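4 装好以后:台面物品摆放

版本 2025-07-30
适用:Driston 黑色台面(含遮光围布款)

前面 1 到 3 章讲的是台架、围布、拉线。没装完的先回去装,别跳。本章只讲东西怎么放、怎么收、怎么擦。

4.1 开始之前

先确认几件事:
台面四角的支架已经拧紧,手推不晃。
围布挂好,下摆压到台面以下。
头顶两根拉线交叉拉直,没有垂下来碰到台面上方。
台面擦过,干的。

注意:黑色台面很吃灰。浅色东西放上去之前最好再擦一遍,不然过两天底下一圈印子。

需要手边有:
干布两块
软尺一把
低粘纸胶带一卷(Peltonen 的就行,别的牌子也可以,只要撕下来不留胶)
铅笔或者白色记号笔

不要用透明胶带。试过,留胶,拿酒精擦半天,台面那一块还会发亮。

4.2 物品清单

标准一套,开箱时对一下。少件先别摆,看 4.8。

浅蓝色小碗,带小把手
木盒,顶面中间有一道窄槽
浅色木托架
粉色杯子
刮刀两把,一蓝一红
粉紫色浅托盘,印白色云朵轮廓
白板
线材若干

碗和杯子可以水洗。木盒、木托架不可以泡水,拧干的布擦一下就好。托盘是平的,洗完竖着晾,平放容易积水。

警告:木盒顶上的槽口边缘出厂打磨过,但偶尔有毛刺。第一次用先拿手指背面轻轻蹭一下,扎手就用细砂纸过两下。400 目的够了,别用粗的。

4.3 分区

台面分前后两块。后排放立着的、有高度的,前面正中留给白板。

1. 软尺量台面宽度,找到中线,在远端边沿用胶带贴个小记号。

2. 从近端边沿往里量,定白板的前边。白板要留一点余量,不要顶着边放。余量多少看台面尺寸,参照包装里那张 Kosthorpe 尺寸卡,卡上有对应的型号。

3. 白板后面留一条空带,手能横着伸过去就行。

4. 空带再往后就是后排。后排所有东西的前沿不要超过这条线。

5. 用胶带把后排的前沿贴一道。先轻贴,摆完确认了再按实。

提示:左右方向都以人站在台面近端、面朝里为准。后面不再重复说明。有人站到对面去摆,结果全反了,又来一遍。

4.4 放后排

从左往右放。顺序别乱,后面收纳的时候是反着来的。

1. 小碗。放后排左侧。把手朝哪边不强制,但同一张台子每次要一样,定了就画进登记表。

2. 木盒。放在小碗右边,槽口朝上。两样之间留空,不要贴着,碗拿起来的时候会蹭到盒子。

3. 木托架。放在木盒正下方。先放托架再放木盒,顺手很多(这步写在后面是因为清单顺序,实际操作请先放托架)。放好晃一下,不平就转个方向再试,还不平在脚下垫一层纸胶带。

4. 杯子。木盒右边。杯口朝上,杯底要全部落在台面上,不要压到胶带边。压到一点点都会歪。

5. 刮刀。两把都插进杯子,刀头朝上,自然斜靠杯沿。不用摆得很对称。

注意:杯子轻,刮刀头重。两把都往同一边倒的话杯子容易翻,手碰一下就倒。分开靠。

6. 托盘。杯子再往右,平放,云朵图案朝上。托盘里面这一步先什么都不放。

摆完退一步看看,后排应该是高高低低一行,没有互相遮得太厉害。遮住了就左右挪,不要前后挪。

4.5 放白板

1. 白板双手端,从近端平着送进去。

2. 前边对齐 4.3 量好的位置,左右居中,对中线记号。

3. 放下后用手掌从中间往四周压一遍,有空鼓声就是底下有东西,拿起来看。多半是胶带头或者线。

4. 擦一遍。干布。白板上有手印很明显,尤其在黑台面上。

警告:白板不要在台面上拖。板角会把台面划出白道,擦不掉的那种。Sumau 的旧款台面更容易划,换过面板的用户也请注意。

5. 不要在白板上写字。它在这套里是垫板。

4.6 理线

线不多,但是最容易乱。

1. 多余的线绕成圈,圈不要太小,手掌大小比较合适。硬折的线用不了多久就断。

2. 线圈放白板左上角附近,别的地方不要放。别塞到白板底下。

3. 卡片类的小件可以放在线圈旁边,平放。别压在线上面。

4. 检查一下有没有线头垂到台面外面。有就收回来。

5. 近端两个角留出来,不要走线。

注意:黑线放在黑台面上基本看不见。收拾的时候先用手摸一遍再端白板,不然会把线一起带起来,连着把杯子扫倒。

4.7 对照检查

全部摆完再看一遍,跟参考摆放比。

后排左起:碗、木盒、杯、托盘
木盒下方有托架
两把刮刀都在杯里
白板在前面正中
线圈在白板左上角附近

小的偏差不用管。顺序错了要重摆。

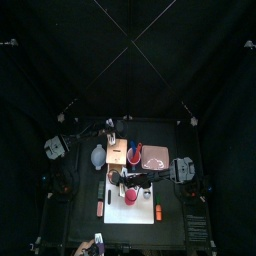 4.8 缺件和损坏

缺一件:先翻包装的夹层。托盘薄,经常夹在纸板中间没拿出来。

确认缺件:登记型号和缺的东西,联系购买处补发。碗和杯子可以单补。木盒和木托架只能成对补,因为高度是配着做的。

杯子裂了:不要用胶粘,换。

刮刀变形:热水泡软了用手扳平,压在书底下过一夜。扳不回来就换。

木盒开缝:先放两天看看,天气潮的时候会胀回去。还开着再补木工胶,补完夹住,干透才能用。

台面划伤:浅的用台面蜡。深的没办法,把白板往那边挪一点盖住算了。

4.9 收纳

顺序和摆放相反。

1. 先收线。绕好,扎带扎一道,单独装袋。

2. 白板端走,竖放,两面夹布。

3. 托盘、刮刀、杯子。刮刀从杯里拿出来另放,别图省事插着一起装箱。

4. 木盒先拿,再拿托架。

5. 最后拿碗。

6. 台面擦一遍,围布放下来。

胶带记号可以留着,下次省事。不过留久了边上会起毛粘灰,每年 4 月大清理的时候统一撕掉重贴比较好。

提示:装箱的时候重的放底下。木盒在最下,碗和杯子放上层,中间垫布。箱子总高不要超过 16 层瓦楞纸隔板的标准箱,再高就叠不稳了。

4.10 日常保养

每次用完:干布擦台面,擦白板。

隔段时间:碗、杯、刮刀、托盘洗一次,中性洗洁精。不要用钢丝球,托盘上的云朵会花掉。

围布:吸尘器小吸头,从上往下吸。不要拆下来机洗,会缩水,缩了就挂不满了。

拉线:看松紧。松了按 3.4 的办法重新张紧,左右两根一起调,不要只调一根。

四角支架:螺丝再拧一遍。拧到不动就停,拧过头会滑牙。

备件订购号见附录,布类 166,台面蜡 2,000,下单写号就可以,不用写名称。

下一章:5 更换围布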